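Search tips and recipes Go

Bench and Table Tips I Brought Home from the Porasstead Open Day

I went along on Monday to see the grippers and came home with a page full of notes about clearing tables, sticking tape and storing screws.
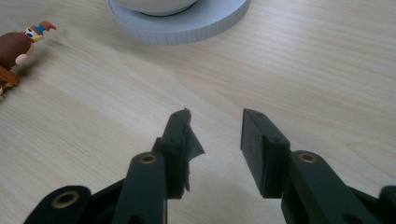 Give yourself more bare table than you think you need

The first thing I noticed at the demonstration benches was how much clear wood there was. A pale tabletop, a white round thing with a ribbed base, a little brown toy figure in a colourful hat well off to the side, and then just open space for the gripper fingers to work in. My kitchen bench has never looked like that in its life!

Thiện Khổng was showing visitors through, and he told us most of the fumbles they get come from things standing too close together. The fingers go in for one object and nudge its neighbour. Well, so do mine. I've knocked the pepper into the soup more than once reaching past it for the salt. So now before I cook I slide everything to the back edge and bring things forward as I want them, a hand's width between each. It feels silly for a day or two and then you stop noticing.

Watch your tape edges

One of the pads had a torn flap of thin dark tape hanging off the inside, all ragged and curled, and it set me thinking about the shelf liner in my pantry, which does exactly the same thing at the corners. I asked Huệ Nghiêm what she does about tape that lifts (she looks after the hand tools at Jekholm and was lovely about my questions). Her method:

Peel the old piece off completely. Don't patch over the top.
Rub the sticky leftovers with a little eucalyptus oil on a rag, then wipe with soapy water and let it dry.
Cut the new piece with scissors and round the corners off. Square corners catch on everything.
Press it down from the middle outwards and leave it overnight before you use it.

I've done the pantry shelf, the handle of my good torch and the bottom of a wobbly stool that way. The stool took 2 goes — my fault, I sat on it.

Check the joints before the handles

The fingers have brass-coloured rings set into the links, and I got quite taken with them. Huệ said people always blame the grip when a tool feels sloppy, and it's usually the pivot. I went home and tried that on my kitchen tongs and the secateurs. A drop of oil on the secateurs, worked in by opening and closing them, and a quarter turn on the bolt. Lovely. For tongs or anything that touches food, use a food-safe oil and wipe it well.

Small screws in an egg carton

Nothing new here, but they do it at Sornitz too, so I feel vindicated. One hole per job, lid shut, job written on the lid in pencil. I went through my own jar of odds and ends afterwards and sorted 170 screws, of which 41 were bent or rusty and went in the scrap tin.

If you're going yourself

The next one is in June. Get there early, as the queue to have a turn with a hand-held gripper can be up to 3 deep and the kids don't give it up easily. Wear flat shoes. There's coffee and a very decent pork roll from the Tô van near the gate, and parking's free on the side street.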